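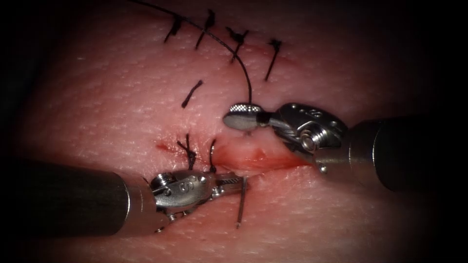
4. Condition of the practice pads and quality of the closed wound

August
Plallholm Skills Centre, Working Group on Training Materials

Search this journal All fields Go Advanced search

4.1 Pads and preparation

The study used 124 practice pads, all supplied in a single delivery by Ilov. Each pad had a pale working face with a fine surface pattern intended to resemble skin. Pads were stored flat, face upwards, in the closed cupboards of the teaching store at Plallholm and were brought to room temperature overnight before use. Four of the pads were found on unpacking to have a fold across the working face and were put aside. A further 20 were kept for the trial of thread types reported in Section 5. The remaining 100 were divided between the two arms of the study, with 48 in the stained arm and 52 in the plain arm.

The incision was made by the same member of staff throughout, with a fresh blade for every fifth pad. A card template was laid on the pad and the cut was drawn along its lower edge in a single movement. Where the blade had to be lifted and the cut resumed, the pad was marked on its underside and the fact was entered on the record sheet. Eleven pads were marked in this way. They were retained in the analysis, as the two parts of the cut met cleanly in every case and the assessors were unable to pick them out.

In the stained arm, simulated blood was drawn along the open cut with a small brush. The supplier's leaflet recommends that the liquid be poured, but in the pilot work at Plallholm pouring led to pooling at whichever end of the pad lay lower, and the pooled liquid hid the place where the last stitch was to go. Brushing gave a thinner coat, though it did not remove unevenness altogether. The brush carried most liquid at the start of the stroke, and the end of the cut at which the stroke began was commonly darker than the other.

4.2 The stitching task

Participants were asked to close the incision with a row of separate knotted stitches in black suture. Thread and needle were supplied as a single item by Leclerc, with the thread already joined to the blunt end of the needle. Participants could choose the end from which they wished to begin. They were told that the distance between stitches should be even, that the edges of the cut should meet without overlapping, and that the tails of each knot should be trimmed to a similar length and laid to one side.

No limit was placed on the number of stitches. In the pilot work a fixed number had been set, and participants who reached the end of the cut early had added stitches close beside earlier ones in order to reach the total. This weakened the pad at those places and made the spacing scores difficult to interpret. The instruction was therefore withdrawn, and spacing was judged on the row as completed.

Participants were permitted to rest the needle on the pad between passes. They were asked not to leave it standing in the material, as the small hole it makes tends to lengthen when the pad is moved. A needle which had become visibly bent was replaced on request, and the replacement was entered on the record sheet together with the position of the stitch being worked.

The handling of the thread received less attention in the written instructions than it should have done. A full length of suture is long in relation to the pad, and the free part must lie somewhere while the needle is being placed. Some participants drew it well away from the wound before each pass. Others allowed it to cross the incision, where it picked up liquid and carried it on to clean parts of the surface. The record sheet had no column for this, and it is known only from the remarks which the assessors wrote in the margin.

4.3 Placing of the needle

The first pass of each stitch was examined separately, on the ground that the entry point settles much of what follows. An entry set too far from the cut takes up a wide fold of material, and the surface rises into a ridge when the knot is drawn down. An entry set too close may tear through. The template card carried a faint line at 2 mm from the cut, and participants were asked to take this line as a guide to entry and exit alike.

The needle is curved, and the path it takes through the pad should follow that curve. Where the needle is held near the middle of its arc it can be turned through the material with little sideways force. Holding it close to the thread end leaves more of the arc free, but the needle is then more easily deflected on entering the pad. Figure 4 shows a needle held a little above the middle of its curve, with the point on the surface of the pad at the near side of the cut.

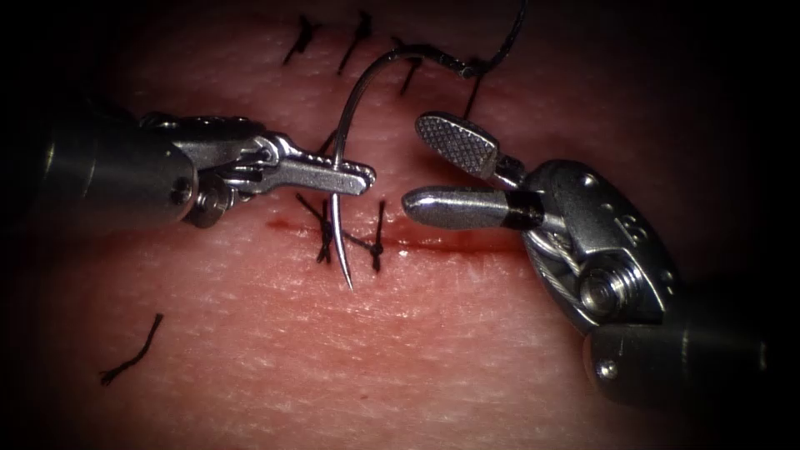
Figure 4. Curved needle and black suture at the incision; the smear along the cut is darkest at its left end.

The surface pattern proved to be of some use in judging the entry point. Participants reported at interview that they had taken a particular crease as a mark and had tried to bring the needle out at the matching crease on the far side. This was commonest in the plain arm. In the stained arm the creases nearest the cut were in many cases filled with liquid and could no longer be told apart. It is possible that the difference in spacing scores between the two arms, reported below, owes something to this loss of landmarks as well as to the covering of the cut itself.

4.4 Assessment of the closed row

Each completed pad was assessed twice, by two assessors working apart and without knowledge of the participant. The Zurier sheet was used, with the item on skin colour left out as having no meaning for a synthetic surface. The remaining items concern the meeting of the edges, the spacing and direction of the stitches, the security of the knots and the state of the surrounding surface. Each is scored from zero to four.

Staining could not be concealed from the assessors. An attempt was made to rinse the pads before assessment, but rinsing removed the liquid from the surface and left it in the stitch holes, so that a stained pad remained easy to recognise. Rinsing also loosened several knots. It was given up after the first six pads, and those six were assessed again as they stood.

The edges were judged to meet well in the greater part of both arms. Gaps, where they occurred, lay mostly between the last stitch and the end of the cut. This is thought to reflect the habit of working at a constant spacing until too little room is left for a further stitch, and then stopping. Overlap of the edges was uncommon and was associated with knots drawn down before the two sides had been brought level.

Spacing was less even in the stained arm than in the plain arm. The difference was small in the first half of the row and larger in the second. Direction showed no such pattern. Stitches set at a slant to the cut were found in both arms and tended to occur in the work of the same participants throughout, which suggests a settled manner of working -- one which the condition of the pad did little to alter.

Knots were tested by light traction on the tails. A knot was recorded as insecure if it could be seen to slip. Slipping was more frequent where the tails had been cut very short, and the assessors noted that short tails were in any case hard to grip for the purpose of the test. The result for this item should be read with that difficulty in mind.

4.5 Wear of the surface

Three kinds of damage to the working face were recorded. The first was the torn entry hole already mentioned. The second was a shallow scrape, usually running alongside the cut, left where an instrument had been rested or drawn across the pad. The third was a crushed spot, in which the fine pattern had been pressed flat by the closing of the jaws on the material. Crushed spots were found most often at the far edge of the incision, where the edge had been lifted to receive the needle.

Scrapes had little effect on later work. Torn holes were of more consequence, as the material around them gave way under tension and the next stitch had to be set at a greater distance. On pads with more than one torn hole the spacing score was lower in both arms. Crushed spots remained visible at the close of the session, and on pads examined again the following morning the pattern had recovered in part.

The question of whether a pad may be turned and used a second time was raised by the teaching store during the study. The reverse of the pad lacks the surface pattern and is slightly firmer. A small number of pads were cut and stitched on the reverse for comparison, but these fall outside the two arms and were not scored. Staff at Plallholm have since used the reverse for knot practice only, with the cut face placed downwards on absorbent paper.

4.6 Limits of these findings

All pads came from one delivery, and the firmness of the material may vary between deliveries. The simulated blood was mixed in the teaching store from powder. It was thinner at the beginning of the study than at the end, the later mixtures having been made up with less water after complaints that the liquid ran. The change was made between sessions and affected both the depth of colour and the width of the stained band. Record sheets from before and after the change were kept together and cannot now be separated with confidence, and no correction has been attempted. The thread trial reported in Section 5 used plain pads only and is unaffected.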